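Wemholm G7 Parallel Gripper: Product Page and Service Notice

Status: current product. Service notice revised 31 May 2026. Applies to all G7 units fitted with the original finger drive board. 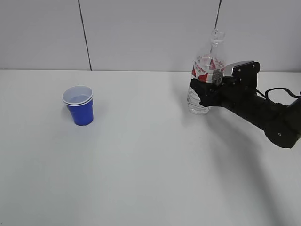 The G7 is a two-finger electric gripper for light bench work: picking, placing, pouring and presenting containers to a filling or inspection station. It suits small arms with a round tool flange and draws its supply and signal through one external cable. A fault has been identified in the grip-hold behaviour of earlier units. Owners should read the notice before ordering spares or putting a unit back into service.

Service notice: loss of grip force after a brief supply dip

Symptom. The fingers close normally and report a completed grip. If the supply then dips and recovers while the object is held, the drive board restarts its force loop at zero and leaves the "grip complete" flag set. The controller sees a held object. The fingers stay where they are but no longer press, and a smooth-sided container will slide under its own weight or tip when the wrist turns.

How it was found. The fault was reported from a pouring cell at Zitwood, where an open bottle was released during wrist rotation and water reached the arm's lower joint. The arm's own protective stop did not trigger, as no collision or overload had occurred. Saron Abera of our service group reproduced the fault on the bench with a programmable supply. In 974 held-grip cycles with a forced dip, force was lost in 275. None of the losses raised an alarm.

Units affected. Finger drive boards at revision 7 or lower. The revision is printed beside the cable socket and can be read with the rear cover off. Units with a Sisay drive board are not affected.

Cause. Firmware on the affected boards stores the grip flag in retained memory and the force setpoint in volatile memory. A dip long enough to reset the force loop but too short to reset the main processor leaves the two out of step. Worn or sharply bent cables make dips more frequent, particularly where the cable loops over the wrist and flexes with each move.

Interim measures

Until the board is replaced, do the following.

Do not handle open liquids, glass or hot contents with an affected unit.
Limit wrist speed to 75 per cent of the programmed value while an object is held.
Poll measured motor current during the hold and stop the arm if it falls below the value recorded at grip. Do not rely on the grip flag.
Secure the cable with slack on both sides of the wrist joint, and check it at full rotation in each direction.
Keep people out of the working area during pouring moves, including slow ones.

If an object has been dropped, isolate the supply before reaching in. The fingers may re-home without warning when the controller clears its error state. If liquid has entered a joint, do not power the arm to move it clear. Release the brakes by hand following the arm manufacturer's procedure.

Permanent repair

Replacement drive boards are supplied at no charge for affected units, whether or not the warranty has expired. The board can be changed on site with a hex key and an anti-static strap. Remove the rear cover, unplug the motor and sensor leads, swap the board and run the calibration routine with the fingers empty. A unit that fails calibration after the swap should be returned to us complete, with its finger pads fitted.

Boards are shipped in order of request. We expect to clear the present backlog in July. Customers running the G7 through a Trornis controller also need the updated driver, which reads the new force-loss alarm. Earlier drivers ignore it.

Finger pads and brackets

Pads are a wear item. Replace them when the surface is glazed, torn or lifting at the edge. A worn pad can let a container slip at full force and may be mistaken for the fault above, so check the pads first and log the motor current before requesting a board. Bracket screws should be checked for tightness whenever pads are changed. Thread-locking compound is supplied with each pad kit.

Thin-walled bottles and disposable cups deform under grip. Set the force with the container filled to its working level, and repeat the setting if the supplier or wall thickness changes.

Contact

Board requests and fault reports: Mervyn Whitlock, Service Desk. Please include the serial number, the board revision and the controller log covering the failed hold.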